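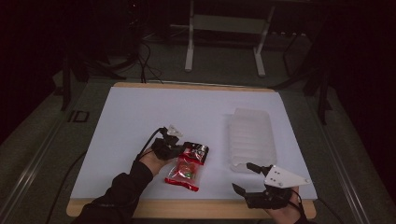
带棱的半透明托盘和一袋软糖,白板垫底。

零食分装记录(二)

上一篇写了抽屉的尺寸,这一篇写托盘。

先交代前提。家里的零食以前全部堆在一个深抽屉里,袋子竖着插,时间一长就互相压,底下的经常放到过期。去年十二月清理过一次,扔掉的东西称了一下,453克,大部分是小袋软糖和受潮的米饼。之后决定改成平放,每层只放一排,拉开就能看全。

托盘试过两种。Vanum的那款底面是平的,袋子放上去会滑,抽屉关得稍快,所有东西都跑到后壁。后来换成底面带横棱的。横棱的作用有两个:一是增加摩擦,二是让袋底与托盘之间留一点空隙,碎屑掉进槽里,倒扣过来敲两下即可。缺点是槽窄,海绵擦不到底,得用旧牙刷。

小袋软糖的摆法,目前固定如下:

压边朝抽屉外侧。压边较硬,朝外时手指容易捏住,往上一提就出来。
透明窗朝上。不用翻面就能看到里面是什么颜色的糖,红的绿的一眼可分。
袋子方向与横棱垂直。平行放置时,薄袋会陷进槽里,取的时候要抠。
不叠放。叠两层以后上层仍然会滑,等于没改。

袋内空气的问题单独说一下。小包装大多充气偏多,平放时中间鼓起,抽屉净高不够就会刮到上沿。我的处理是把鼓得厉害的放在靠里一侧,那边没有横梁。不建议扎孔放气,软糖接触空气后表面发硬,Trinidad Bravo在上一篇评论里说她扎过,一周后口感就不行了,我没有重复这个试验。

分装时在桌上垫一块白板。原因很简单,浅色木桌面上掉了糖粉看不清,白板可以整块端到水池边冲。板要比托盘大得多,托盘放一侧,待分的袋子放另一侧,中间留出手活动的位置。我之前用过一块Uneck的小板,托盘一放上去就没地方了,袋子只能搁在桌沿,不停往地毯上掉。

标签暂时没贴。试过Tomić的可移除标签,粘在带棱的侧面翘边,粘在平整的边沿上又太窄,字写不下。现在改为在抽屉内壁贴一张纸,按从外到里的顺序写品类和最早的到期月份,补货时划掉重写。

容量方面,单层按每袋25克的小包装计算,400克以内摆得开,超过以后就要挤。大包装不进托盘,仍放柜子上层,用夹子封口。

还没解决的是坚果。坚果袋重心偏下,平放以后全部滑到一头,袋子一头厚一头薄,横棱也挡不住。Ukano有一款带活动隔板的,隔板间距可调,但外宽比我的抽屉多出一点,要先把滑轨拆下来重新量。量完再更新。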